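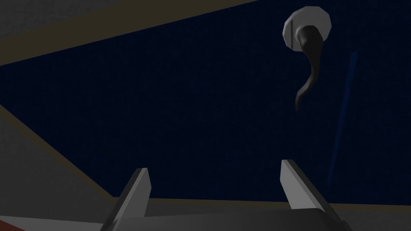 Sotmont Rainfall Records: data card

Daily rainfall totals copied from the handwritten registers of 39 gauges in the Zerau valley. One row per gauge per day, in millimetres.

Files
gauges.csv: gauge code, height above sea level, register language
daily.csv: gauge code, day, total, flag
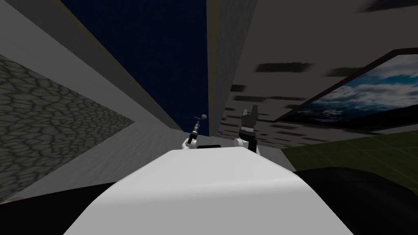

T. Moncrieff
Data maintainer

Each register page was typed twice and the two copies compared. Where they differed by more than 2 mm the page was read again. Totals still in doubt carry flag D; there are 446 of these.

Trace amounts are stored as 0.0 with flag T. Blank cells mean no reading was written down and should not

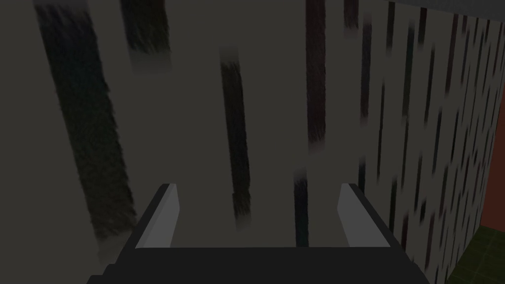 be treated as dry days. Readings summed over several days, up to 5, carry flag S on the last day of the run.

Known problems
The Drorkus gauge was moved uphill one April. The series has not been adjusted for the move.

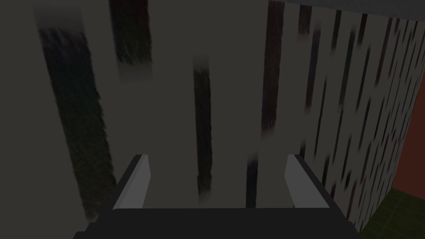 Issue 5

Changes: inches converted to millimetres before rounding. Flag S added. Column order in daily.csv is unchanged.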